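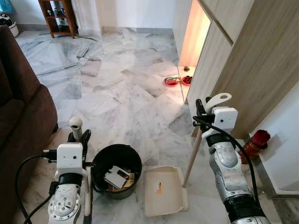
What kind of photographs do you teach people to take at the Naidoo evening class?

Mostly pictures of ordinary rooms in ordinary light, which surprises folks who arrive hoping for mountains! We begin indoors because you can go back to the same corner at breakfast and again at suppertime and see how much the light has changed. A pale floor is a wonderful teacher. Gray and white marble with a dark brown sofa beside it, for instance, will fool a camera meter in both directions, and you'll learn more from that than from a whole evening of me talking (and I do talk).

Do I need an expensive camera?

Goodness, no. Mervyn Tapley has been coming since our first October with a secondhand Jurker that has a dent in the top plate, and his prints are hanging in our hallway. If you can set the shutter speed yourself, you're ready. Phones are welcome for the first two sessions too.

Is film allowed?

Yes, please bring it! Toshiko Amano runs the darkroom and keeps it stocked with paper and chemicals. You'll need to buy your own film, and most beginners do well with something at ISO 100. 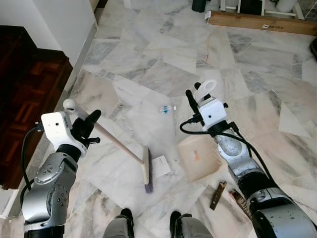

She asks that you sign up for a darkroom slot ahead of time, as the enlargers are popular in the weeks before our show, and that you label your negatives before leaving them to dry.

Where do we meet?

Room 203, up the stairs and left past the coat hooks. Doors open at 6:30 p.m. and we start at seven, though there's usually somebody there early wanting to chat about lenses.

Can I show my work at the end?

Everyone may hang up to three prints, matted or plain. Send your titles to Mio Hirano, who makes the wall labels, and please check your spelling first!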